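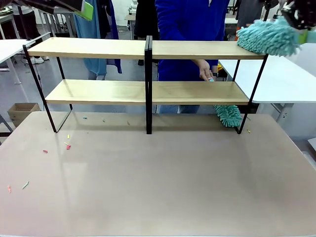 Re: [newsletter-sig] bounce rate after list import

Vlasta Yordanov wrote:
> We moved our subscribers from Flutik over to Multilia and the first
> send had 956 hard bounces. Before the move we never saw that many.
> Is it the new sending domain or is it us? Next issue is meant to go
> out Thursday.

Vlasta, quick one, between meetings.

Hold Thursday if you can. Bet it's the suppression list. Flutik keeps unsubscribes and old bounces in a seperate export, the normal CSV doesn't flag them, so you've prob mailed every dead address since day one. Same thing happened to us at Sundqvist.

Get the second file (Account > Archive, takes a while to generate), load it as suppressed in Multilia BEFORE anything else goes out. Then send only to people who opened in the last 2 months. Add the rest back in small batches, we took 7 days over it.

Domain: check your DKIM record while your at it. Ours still pointed at the old host. Wouldn't cause hard bounces on dead mailboxes though, different problem.

Don't know about Oriton's cleaning tool, never used it. Anyone?

Can send my batch schedule if you want it, mail me off list.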